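Planning the new bench arm at Lornmont: a small gallery

Welcome, and thank you for dropping in on our equipment pages again. We have been putting money aside for a bench arm since December, and Veronica Hodoroagă has been wonderfully patient with my spreadsheets.
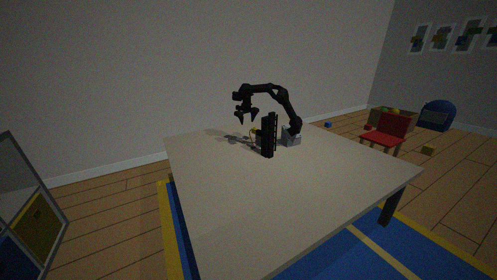

The plan is to settle the layout in simulation before we sign for anything, so that the order we place on 19th May is for a table, an arm and fittings that really do belong together. It's much kinder on the budget to shift a rack on a screen than to find out after delivery that the bench is too short!

Table and floor space. A big plain top with plenty of clear room at the front is what we have modelled, and I'm rather attached to it. Dorin Crăciun would like the real one 80 cm deep, and I have asked Lungu to quote for that and for a size up.

The arm. Black, on a compact light grey base towards the back right of the table, with a parallel gripper. Stara and Jonosholm have both sent prices, and the difference comes mostly from the service contract (26 months with one, 60 with the other), so please do read the small print with me before you pick a favourite.

The rack. Tall and black, with rungs up the side, standing between the gripper and the base. We have allowed 200 for a real one, fixings included, and if there is anything left over it will go towards spare fingertips.

Comments on the layout are very welcome, and Veronica has the full costings if you would like a copy.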